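4.2 Planning the purchase of a second arm

Much of the writing on robot handling assumes that the arm is already bolted down and paid for. Ours was, too, when the Mollach project began, and we were delighted with how much could be learned from one machine and a handful of groceries. The harder and, to our minds, more exciting question came when the partner sites at Cliloddale and Skostevport asked what they should buy. This section sets out how we drew up their plan, what we would spend first, and what we would happily leave until later.

We split the budget into 3 parts: the arm with its gripper, the work surface with its guards and stands, and everything that gets used up. The first part draws all the attention in a meeting and is the easiest to plan, as a supplier will put a price on paper and keep to it until a stated date. The second part was where our early drafts went wrong. We had written a single line for "furniture", and it left out the mounting, the cable runs and the screen between the arm and the rest of the room. Both sites now cost these items one by one, and the Skostevport plan is much the better for it.

The third part is small in money but large in nuisance. Fingertips wear, packets split, and cans that have been gripped many times no longer have the shape they had in the shop. We suggest that a site buys its test goods in one go, enough for 4 months, and keeps a sealed set aside so that later results can be compared with earlier ones – a cheap habit that we wish we had started sooner. Under the Cârstea costing sheet, which both sites have adopted, 10 per cent of the yearly running budget is held back for this purpose and reviewed each April.

We also looked at whether 2 lighter arms would serve better than one longer one. It is a lovely idea, and for sorting work it may well be right. For tabletop picking, though, reach across the whole surface mattered more to us than speed, and a second controller, a second set of spares and a second round of training soon ate up the saving.
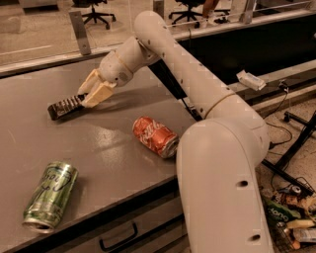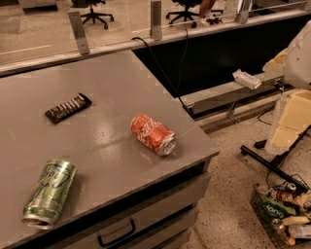
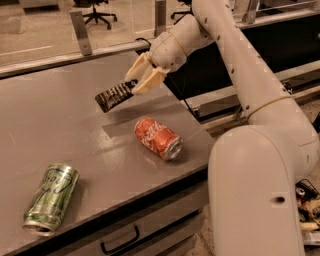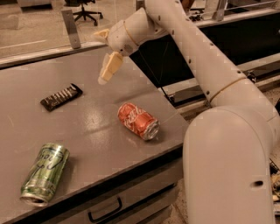 Figure 7. Tabletop work with two drink cans and a dark bar.

Reach should therefore be settled before any quotation is asked for, and it should be worked out from the goods and the table together. A maker's reach figure says little about the angle at which the fingers can arrive. The red and green cans in Figure 7 lie on their sides and point different ways, and the wrist has to be able to turn to suit each of them without the elbow meeting the rail at the back. We asked both sites to tape out their own table, put down the goods they care about, and mark every pose they would want before speaking to a supplier. Cliloddale did so and moved up one size of arm, paying for it by putting off a second gripper until the following year. We think that was money very well spent, and we are keen to see their first results.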